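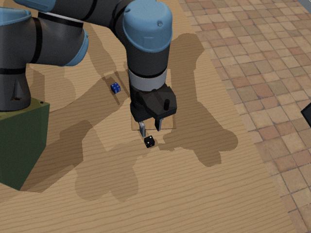
Re-zero the gripper before you touch the arm offsets, the reviewer from Kröger wrote on our first draft, or you will be correcting the wrong joint. We had done it the other way around, so section 4 was redone.

Setup of the Bevasix cell, simulation part

The arm stays bolted to its pedestal in the model. Before each session we home all 6 joints, open the fingers fully and bring the tool down over the table near the black die. If the fingertips sit off to one side, the tool offset is wrong — we fix that first and save it under a new name.

The controller log is cleared after 300 cycles. In February it was left to fill up and we lost 22 runs.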